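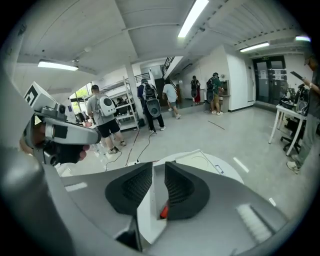
第三章 室内地面与地面材料

3.1 为什么先学习地面

在一个房间里面，地面是人每天接触最多的部分。墙和顶棚主要是用眼睛看，地面却要承受人的体重、家具的重量，以及清洁时候的水和摩擦。所以本书把地面放在墙面之前来讲。

学习本章以后，读者应该能够说明地面的基本构造，能够比较几种常用的面层材料，并且能够读懂一份简单的地面施工说明。第二章中讲过的“荷载”和“含水率”两个概念，本章会继续使用，请先复习。

3.2 地面的构造

室内地面一般可以分为基层、找平层和面层。基层负责承重，常见的是混凝土楼板。找平层的作用是把基层表面的高低差别消除。面层是我们直接看见和踩到的一层，它决定地面的外观，也影响脚步的声音。

如果找平层的厚度不够，面层铺好以后容易出现空鼓。在普龙代尔（Plorndale）的一处旧住宅改造中，原来的找平层已经开裂，施工人员把它全部铲除，重新做了40毫米厚的水泥砂浆层，然后才铺设面层。这个例子在3.5节还要详细讨论。

3.3 家具和地面的关系

家具的底部形状不同，对地面的压力也不同。底面宽的圆形台座把重量分散开，细的桌腿则把重量集中在很小的面积上。较软的面层，例如软木和弹性卷材，在细腿家具下面容易留下凹痕。

基鲁伊（Kirui）的一间阅览室使用长度为2200毫米的书架，书架下面加了垫板，目的就是减小局部的压力。选择垫板的时候，要注意它的颜色会不会染到面层上面。

思考题

一、请观察自己的房间，说明哪一件家具对地面的压力比较集中。
二、找平层和面层的作用有什么区别？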